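An afternoon at the Hineo open day
24 November 2021

I've been hanging out for this one since April, when Hineo first said they'd be opening their doors.

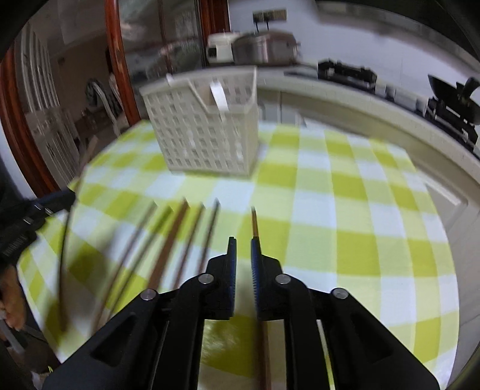
Chopsticks on the checked cloth, with the white utensil basket further back.

The job at the kitchen station was putting chopsticks away. You pick one up off the table with the gripper, carry it over to the basket and drop it in, then go back for the next. People do the picking by hand first, holding the gripper like a big pair of tongs, and those recordings are what the robot learns from. The team at Hetach, who run the training side, said they have 3,000 of them for table clearing alone and would like a lot more.

I had a go and wow, it's fiddly! A chopstick is skinny and it rolls, and if you grab it too near one end the other end swings about. I loved the blue ridged pads on the fingers. You line them up either side, squeeze, and hope. My first try took nearly 60 seconds for one chopstick, which got a very kind round of applause. By the end I was a fair bit quicker, though my wrist was letting me know about it.

There were 23 of us in the group so the queue moved slowly, but I didn't mind a bit. Watching other people was half the fun. Some went in straight from above, some tried to sneak in from the side, and one little kid (maybe six?) beat every adult in the room.

After that we got to see Cui, their own arm, doing the same task by itself in the next bay. It's slow. It also missed a couple and went back for them without any fuss, and I found that weirdly lovely to watch.

I asked whether different coloured tablecloths throw it off and got a great long answer about Hindex, the software they use to sort the recordings. I followed maybe half of it. Notes to come once I've worked out my own handwriting.

Tea and lamingtons out the back afterwards, then the slow bus home.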